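4. Entering the canvass results

This section explains how the local team puts the answers from the doors into Fernus before a primary election. You need a team account. If you have none, please write to Tibor Somogyi at the Keltov office.

4.1 Open the district list

1. Log in and choose Canordale in the upper menu.

2. Select the precinct. Canordale has 38 precincts, but number 37 is closed for entries until the new boundaries are loaded.

3. Press Load voters. With a slow connection this can take up to 6 minutes.

Caution: do not press the button a second time. The list will be loaded double, and all support figures will be wrong.
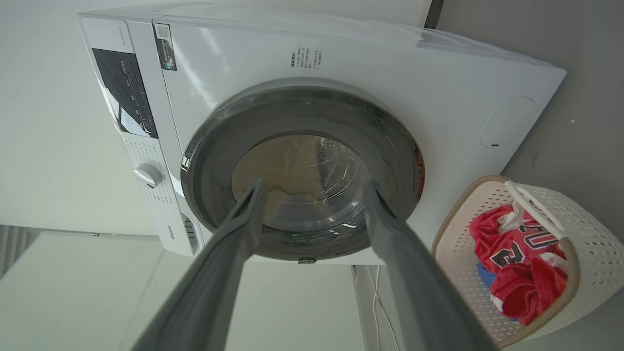
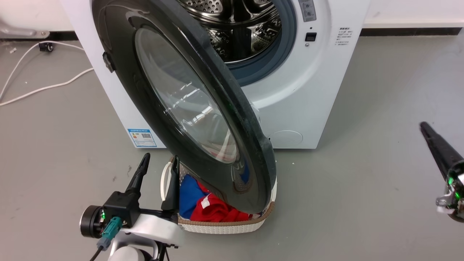
4.2 Record the answer of a voter

1. Click on the name and choose Supports, Leans, Undecided or Against.

2. If the person did not open the door, choose Not home. After 3 such visits the name goes to the telephone list by itself.

3. Write a comment only when it is useful for the next visitor - for example, that the voter asks for a postal ballot form.

Note: comments can be read by the whole team. Please do not write about health or family matters.

4. Press Save. The line becomes grey.

4.3 Send the sheet

Send the finished sheet before 21:00. Sheets sent later are counted in the report of the next day.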